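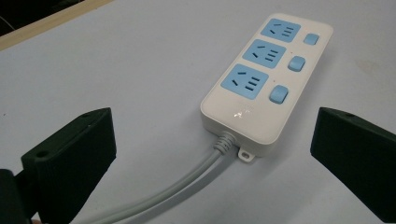 6.4 Gripper loses power or stops during a pick

Applies to Sedeo two-finger grippers fitted to the Stedlow handheld and bench mounts. Revised 29 March 2018.

Most reports of a "dead" gripper come down to the supply between the wall and the controller. Work through this section before you open the gripper body or send the unit back.

CAUTION: A gripper that has lost power can start moving again as soon as power returns. Keep hands and tools out from between the fingers until step 9 is complete.

CAUTION: Never use the gripper to pick up, push or hold a power strip that is plugged into the wall. The finger blocks have hard, squared edges and can crush a cable.

Symptoms

Fault code 146 on the controller: supply dropped while the fingers were moving.
Fault code 288 on the controller: supply dropped while the fingers were holding a part.
No code and no display: no supply at all.

Procedure

1. Press the stop button on the controller. Support any part still held in the fingers.

2. Unplug the power strip at the wall, then unplug the controller from the strip.

3. Lay the strip on a clear tabletop with the sockets facing up. Let the cable lie in a loose curve.

4. Check the cable where it leaves the housing. On strips with a ribbed collar, bend the cable gently by hand and look between the ribs for splits. Replace the strip if you find one.

5. Run your fingers along the full length of the cable. Flat spots, cuts or a sticky surface all mean the strip must be replaced. Do not tape it.

6. Look into the socket slots. Brown marks or melted plastic mean a plug has been running hot – replace both the strip and the controller lead.

7. If each socket has its own switch, press every switch on and off. A switch that sticks or feels loose is a common cause of code 146.

8. Plug the strip into the wall with the controller still disconnected. Turn on one switch at a time and test each socket with the supply tester. Switch everything off again.

9. Connect the controller, turn on its socket and wait 20 seconds. Open the fingers fully from the menu before clearing the fault.

10. Run the Tellwood cycle test for 100 cycles with no part loaded. If either code comes back, go to section 6.5.

Note: Strips with a screw tab should be fixed to the bench before the gripper goes back into use. A loose strip can slide into reach of the fingers.

Note: Do not share the strip with a compressor or heat gun. Code 288 under load often clears once the other tool is moved to a separate outlet.

Log the fault code and the socket used on the Sivakumar service sheet, even if the fault does not return.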